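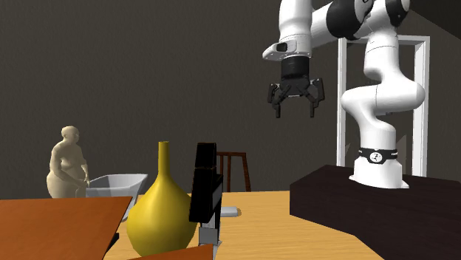
According to Zdenka Begović, a tabletop is judged first by the hand and only after by the eye, and many makers in Drornlow still work by this rule. A tabletop is the flat upper part of a table. In solid wood it is usually made of several boards, glued side by side.

Wood takes water from the air and gives it back, so a wide top becomes wider in July and narrower in winter. For this reason it is fixed to the base with parts that can slide a little - never with glue along the whole width. Boards are kept in the workshop before cutting, and in the Drornlow practice this rest lasts eight weeks.

The surface is finished with oil, wax or varnish. Oil is easy to repair at home, but a second coat should wait 48 hours.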